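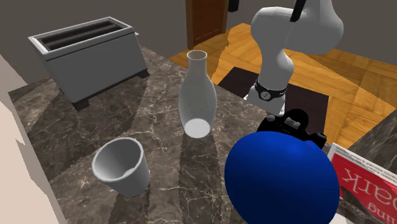
How often does the wrist joint on the arm get re-zeroed? Every 2 weeks now, and again any time the arm has been switched off overnight.

Minutes, arm upkeep meeting, 18 July 2026

I took notes again, so blame me for the spelling. We started with the wrist, which ate up most of the hour. The offset had crept back in after we loaded the Ristanis settings, and I'd been chasing it in the wrong joint (my fault, I was reading the old sheet from February). We agreed the Muledero sheet is the one to use from here on, and I'm throwing the other one out!

Next was the simulated arm against the real one. Run 1048 stopped 8 millimeters high over the counter, and the same move on the real arm was fine — so we're fixing the tool length in the model and leaving the hardware alone. I'll do that this week and rerun the whole set.

Cable cover: the clip from Plastport fits, but it's a tight squeeze going past the elbow. We went back and forth on filing it down. Decision was to try it as is for 11 days and look for rub marks.

Grease. Polák still hasn't sent the small tubes, only the big ones, which don't fit our gun. I'm calling them tomorrow.

Somebody asked about slowing down the homing move. Lots of chatter, no decision, carried over.

Still open: new label for the stop button, spare fuses, and who has the long hex key.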